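Does a punt return TD count toward offensive yards in Skornico leagues?

Asked 3rd September

Our Punddale league scores 44 return yards as one point. My back had 75 rushing and 19 on a punt return. Emell shows 75, the Skornico app shows 94. Which total is official?

Answer 1
Rushing only. Return yards go in their own column.

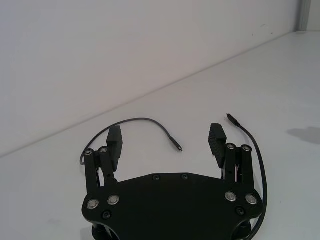
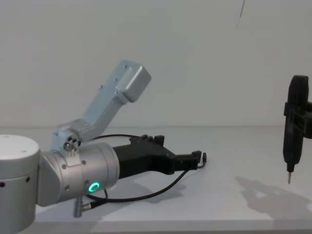
Check the "combined" setting under league rules. If it is on, the app adds both.

Answer 2
Depends on the league. Awan leagues use all-purpose yards, so 94 would be right there.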